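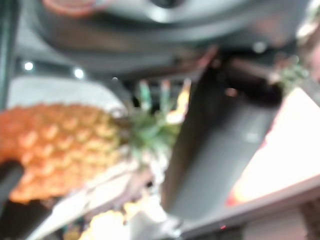

Usman Malik
Are you moving the arm by hand or with the remote? Makes a big difference to the grasp.

fondville_kit
By remote, 30 demos of picking up a pineapple so far. The replay keeps closing too early! Do I just record more?

Usman Malik
I'd slow down first – pause before you close, every single time. Mine needed 66 demos, but I threw out 22 sloppy ones and retrained, and it got a lot better.

brolter9
more demos. always more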